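Volunteer placement wants the final payment before they'll name my host family. Normal?

Posted in: Volunteering and Internships Abroad

Wubit Woldemariam
10 May 2019

Hi everyone, first post so go easy on me. I've signed up for a teaching placement through an outfit called Mansilla. I leave in the summer and I'll be at a primary school in a town called Kostetti, helping with English in the mornings and doing an after-school club two days a week. I paid the deposit back in March and everything was lovely, emails answered the same day, a nice long phone call with the coordinator, the works.

Now the balance is due and I've asked which family I'm staying with, and they say host details only go out once the balance is in. I asked if I could at least have the neighborhood and they said the same thing again, a little more shortly. There's also a "local support fee" of 164 dollars that I don't remember from the first price list. It might have been there. I've lost the first price list (I know, I know).

My mom is convinced it's a scam. I don't think it is, because I've talked to two people who went last year and they both came home happy, but they went with a group and were put up in a house with the other volunteers. Mine is a homestay on my own. I'm mostly trying to work out if holding back the family's name is something everybody does, and if I'm allowed to push on the fee without getting a reputation before I even get there. Also, how much do people usually know about the family before they fly? I have a mild nut allergy and I'd like to tell them myself and not have it passed down a chain of five people.

Thanks for reading all that!

Baltasar Ibarra

Totally normal, pay it and stop worrying. I went with a different company and didn't get my family's name until I was at the airport. They were great. Bring gifts.

Mulugeta Woldegiorgis

I'd split this up a bit, as I think you've got three different things tangled together.

Holding the name back until you've paid: yes, plenty of placement companies do this. The reason I was given when I asked was that people had been getting the family's phone number, canceling, and then fixing up the stay privately for less. I can sort of see it. But there's a big difference between "we won't give you the name and phone number" and "we won't tell you anything at all." Before I paid for my stay in Nalel I had the part of town, how long the walk to the clinic was, how many people were in the house, whether there were pets, and whether I'd have a door that locked. No names. If Mansilla won't give you that much, I'd be annoyed too, and I'd say so. Ask in writing for those things one by one. A list is much harder to brush off than "can you tell me about my family."

The fee: ask them to send you the price list that was in force on the day you paid your deposit. Don't argue about it yet, just ask for the document. If the fee's on there, well, you missed it, and it happens to everyone. If it isn't, you write back and say you'd like to pay the amount you signed up for. Mine tried to add an airport pickup I hadn't asked for and took it straight off when I did this. I was dreading some big fight and it was one email. You won't get a reputation. The people in the office who do the billing are very rarely the people you'll be working with out there, and the ones out there have plenty to do without keeping notes on who was fussy about an invoice.

The allergy: please don't wait for the name. Send it now, in its own email with the word allergy in the subject line, and ask for a reply saying it's been passed on to the family. Then tell the family again when you arrive, and have it written down in the local language on a card you can hand to whoever's cooking. I say this as someone whose "no shellfish" turned into "no fish" somewhere between the office and the kitchen, so I ate a lot of eggs. Mild or not, take your medicine in your hand luggage.

Oh, and pay by credit card if they'll let you, even if there's a small charge. If they'll only take a bank transfer to a person's own account and not a company one, then I'm with your mom.
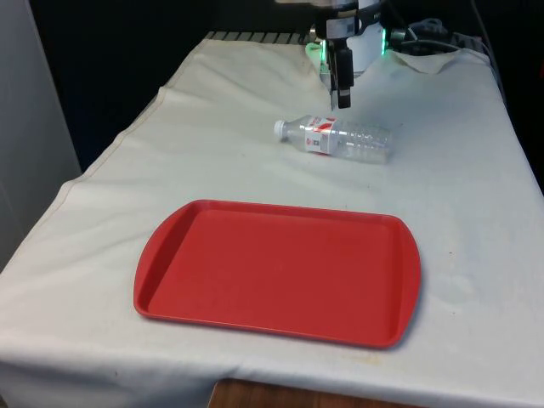 Lemlem Moges
Can I add to Mulugeta's answer? I agree with nearly all of it, but I'd ask one more thing before paying, and that's what happens if you and the family don't get along. I was with Clultitz, on a much longer stay, and my first house just didn't work out. It wasn't anybody's fault — they had a new baby and were worn out, and I was a stranger in the spare room trying to plan lessons at the kitchen table. It took the local office five days to move me, and I only found out afterward that the contract gave me the right to a move within two. It was on the very last page. So read the last page!

And Wubit, on how much people know before they fly, I knew almost nothing the first time and a whole lot the second time, and the second was easier. We'd swapped a few messages, the daughter had told me which bus to get, and I knew to bring slippers. If they'll let you write to the family once you've paid, do it that same week. Keep it short and ask them something about themselves.

Wubit Woldemariam
Thank you all so much. I've asked for the March price list and sent the allergy email on its own like Mulugeta said. The last page of mine says "a reasonable period" for changing families, with no number of days, so I've asked them what that means in practice. Will come back and post what they say.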